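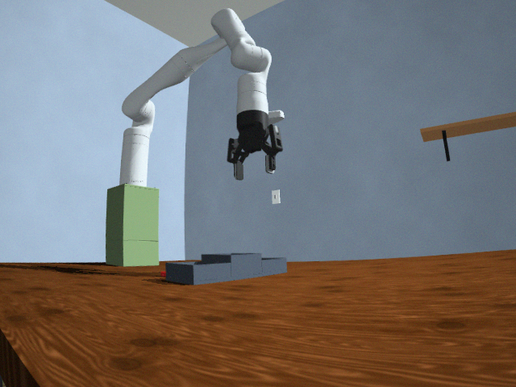

Visits > Labs and Workshops > Mundari open afternoon

Notes from the open afternoon at Mundari
2026-05-09

Mundari opened its simulation group to visitors for one afternoon, and I went along with two people from our office. The group works on the top floor, above the machine shop. We signed in, left our bags in a side room and were taken to a meeting room with a large screen.

Toshiko Minami gave the main talk. Her group trains arm policies on sorting jobs in simulation. The question she has been working on is how much a policy depends on the viewpoint it was trained with. Most of the group's earlier policies used a fixed room view only. The newer ones get the room view and a second view taken close to the gripper, and the training code drops one of the two at random. She calls the method Soso.

The reasoning is simple. From the side of the room, the walls of a bin hide what is inside it. The close view looks down into the bin but loses most of the arm. A policy that has practiced with either view missing should cope better when one of them is poor. 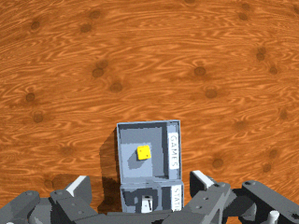 Close view over the sorting bins, with a yellow die in the one labeled GAMES.

She spent some time on the labels. They are printed on the inner walls and run vertically, so a policy that reads them has to deal with turned text. In one set of tests the labels were swapped between bins and nothing else was changed. The policies trained on the room view alone carried on as if nothing had moved. The Soso policies followed the new labels more often, though she said the gap was smaller than she had hoped for.

The test set is 544 episodes, and each policy is run on all of it with the same starting layouts. Training used 1000 demonstrations, recorded by people driving the simulated arm by hand. Of the failures she had gone through one by one, 57 were drops at the rim of a bin. She thinks those come from the grasp and have little to do with the viewpoint.

After a coffee break we moved to the desks, where Conall Geraghty had the simulator open. He looks after the room models and the lighting. He can change the wall color, the shelf and the direction of the light from a text file, and a change takes effect on the next reset.
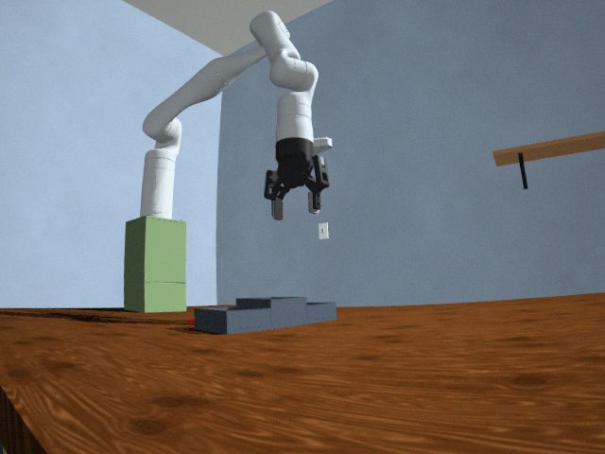 Reading time: 3 min

Geraghty left the arm hanging over the table and talked about shadows. The pale wall on the left and the darker one behind the arm are lit differently on purpose. An early version had even light everywhere, and policies trained in it did badly once any shadow crossed the table. The current default keeps a long shadow across the back of the tabletop.

He also showed how little the room view gives away. The insides of the bins are almost completely hidden at that angle, and a small red object beside the low left section was barely in sight. A person would lean over to check. The policy has to get that from the other view.

Visitors asked mostly about real hardware. The answer was that a first transfer is planned for December, on an arm at Whitlock, and that there are no results to show yet. Someone from Tratinia asked if the two views had to be synchronized. Minami said they are in the simulator, and that she expects a delay on the real setup and has not tested for it.

I asked about training cost. Dropping a view makes each run longer. She put it at around 9 hours extra on their machines, which seemed acceptable to the people at my table.

The slides will be sent to everyone who signed in. The stairs are steep and the elevator was out of service, so check ahead if you plan to go to the next one. Parking is behind the machine shop.

Contact | Copyright, all rights reserved | Back to top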